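February, 6:40 in the morning

Up before the alarm again. The radio said the regional assembly in Endale will take up the public order bill this afternoon, and that the capital expects it to pass without changes. I wrote down the same thing last night from the late bulletin, so nothing moved while I slept.

The bill has 11 articles. I have read all of them twice, once in the newspaper and once in the copy the bar association put online. Most of it is about permits. Article 2 lets the interior ministry set up its own office in the region, with its own officers, answering to the capital and not to the assembly. Article 5 says a gathering can be banned ahead of time if the ministry believes it will harm national unity. It doesn't say what national unity is. The old law at least had a list.

Nuria Abdella called at seven. She is going to the march and wanted to know if I was. I said I would walk with them as far as the Gendel bridge and then see. She thinks the police will close the bridge by three. Her brother drives for the tram company and the drivers have been told to stop all lines short of the river from two o'clock on. We agreed to meet outside the pharmacy, and that if the phones go down we each go home and don't wait.

Paid the water bill. Bought bread, batteries, and a bag of onions. The line at the bank was out the door, mostly older people taking out cash. The woman ahead of me said she had done the same when the last governor was dismissed and had felt foolish a week later. She was taking it out anyway.

Lunch was soup. I tried to write to my aunt in Trulton and explain it in one page. She only gets the national channel there, and on the national channel the whole thing is a matter of a few students and a foreign newspaper. She asked me a direct thing in her last letter.

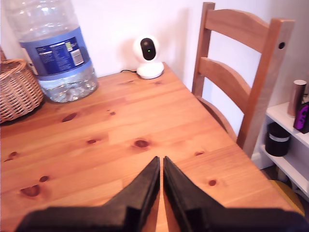 Can the assembly in Endale stop the bill if it votes against it?

It can delay the bill for 90 days, and after that the national parliament can pass it over the region's objection with a simple majority.

I left it at that in the letter. I could have gone on about the autonomy statute, which promised that policing would stay with the region, and about the court that is supposed to settle these arguments and hasn't had a full bench in years. She would have stopped reading. I put in a bit about the onions going up in price and asked about her knee.

9:15 in the evening

Back home. My feet hurt.

The pharmacy was shut but Nuria was there on time with two friends from her office. We went down Avex Street with the crowd, which was bigger than the one in the fall and a good deal quieter. A lot of people had come straight from work. I saw my old geography teacher and didn't get to him in time to say hello. There were very few flags. Somebody had asked people not to bring them, so there would be less to point at on television.

The bridge was closed when we got there. The regional police were standing across it in one row, in ordinary uniform, no helmets. Some 5 yards behind them was a second row in dark jackets with no badges that I could read. Nuria said those were the new people, sent from the capital. I don't know that and neither does she. They didn't look at us and they didn't talk to the first row.

We stood there for a long while. A man with a megaphone read out the articles of the bill one at a time, and after each one people just stayed silent. Then word came through that the vote was done. The assembly passed it. The governor's party held together except for two members who walked out and didn't vote. I had thought it would be more than two.

After that people started to leave, first from the back. A few younger ones sat down on the tram tracks and were still sitting when we turned around. I haven't seen anything on the news about them. The ten o'clock bulletin may have it.

The law takes effect when the president signs. The radio says that could be next week. There is talk of another march before then, with the dock union this time, and Nuria has already put both our names down to help hand out water. She didn't ask me first. I told her that was fine.

Letter to my aunt is still on the shelf by the door. I'll add a line about the vote and mail it tomorrow if the post office opens. Need stamps.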